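Nirkberg bench tables: lifting the top on and off without marking it
Workshop and Studio Furniture > Tables and benches

tessel_k
Posts: 779
13th February

We use a Nirkberg table with the pale green top and the dark underframe. The top is a separate flat board which sits on the frame and is fixed from underneath. It has to come off whenever the room is rearranged, because the doorway won't take the assembled table.

The board is 735 mm across the short edge. It is not especially heavy but it is awkward, and the front corners have started to pick up small knocks. Current method is one at each short end, hands on the edge, level lift, straight up until it clears the fixings, then walk.

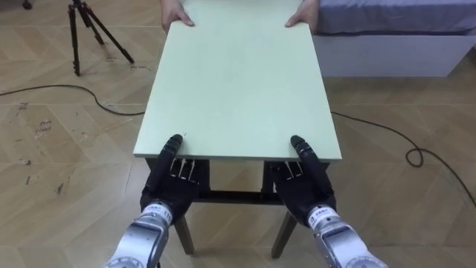 Top across the frame, gripped at the far corners.

Questions:
Is it better to lift from the short ends or the long sides?
Does the top want a packing strip between it and the frame?
Has anyone had the fixings work loose from repeated removal? The table came with Grondetti inserts, screws from below.

grubscrew

Short ends. On the long sides you get better control of sag, but both people have to walk sideways and one of them will hit a leg. The legs on that model splay, so the feet stick out further than you expect.

Inserts are fine if you don't use a driver on them. Hand tighten, quarter turn past contact, stop. I stripped one in January with a cordless on the wrong setting and had to fill the hole and start again.

plinth_and_co

Disagree on short ends. A flat board held only at the ends bends in the middle, and if the core is anything cheap it will eventually keep the bend. Long sides, a third of the way in from each end, keep your steps short. If the feet are a problem, lift higher before you move.

grubscrew

At that width and thickness the sag over one lift is nothing. It sags more standing in a corridor for a week leaning on a wall, and people do that constantly.

tessel_k

It does get leaned on a wall. Noted.

Regarding the legs, the splay is slight but it is there, and the crossbar between the near pair sits at about the height of my shin.

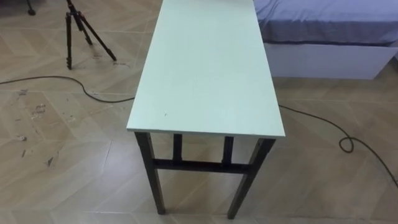
Short end, showing the legs and crossbar.

The frame is rigid enough and doesn't rack when pushed from the side. I would leave it alone. My concern is the board.

Carus_Joinery

We refit tables for a couple of schools and the order of work matters more than where the hands go.

1. Get all the screws out before anyone touches the top. Put them in a lidded tub.
2. Check underneath for felt pads that have stuck to the frame. A stuck pad will hold one corner down and the board twists as it comes up.
3. Lift one end up to 2 cm to break it free, lower it, then lift both ends together.
4. Agree who is walking backwards.

Going back on, set the far end down first, line up the holes there, and lower the near end.

On packing strips: thin cork tape along the frame rails, and nothing else. Rubber leaves a stain on pale laminates. I don't know what yours is faced with, so try a small piece somewhere hidden.

plinth_and_co

Agree with all of that except the far end first. If you set one end down you are pivoting the whole board on one edge of the frame, and that edge is where the scratches underneath come from.

Carus_Joinery

Underneath. It doesn't show.

plinth_and_co

It shows when you flip the top, and plenty of people flip it when one face wears out.

tessel_k

Mine isn't reversible. The inserts are on one face only, so the pivoting is acceptable, and I tried it this afternoon with cork tape on the rails. Holes lined up on the second attempt. The far end wants a proper hold, fingers flat on top and thumb underneath, otherwise it drifts sideways as the near end comes down.
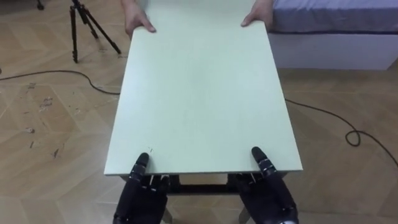

I also went over the surface. There are a few small dark marks near one corner which don't catch a fingernail, so I take them to be dirt or ink and not chips. Washing-up liquid did nothing. I have half a bottle of Tiêu surface cleaner left over from the worktops and would like to know whether it dulls a matt finish before I put it anywhere near this.

grubscrew

It leaves a shiny patch on matt if you rub. Dab it on, leave it a minute, lift it off with a damp cloth. Try isopropyl first, it's cheaper.

oddleg
Posts: 3,000

Same table, same green. Isopropyl took biro off mine but not the marker. I gave up on the marker and put the printer over it.

On storage, ours goes flat on the floor under the stacked chairs, face up with a blanket over it. No bend so far.

plinth_and_co

Flat on the floor is correct. Put battens under it if the floor is tiled, or you will get grit pressed into the underside.

tessel_k

Tiled, yes. Battens it is. I will try the isopropyl tomorrow, and the screws have gone into a tub with a lid.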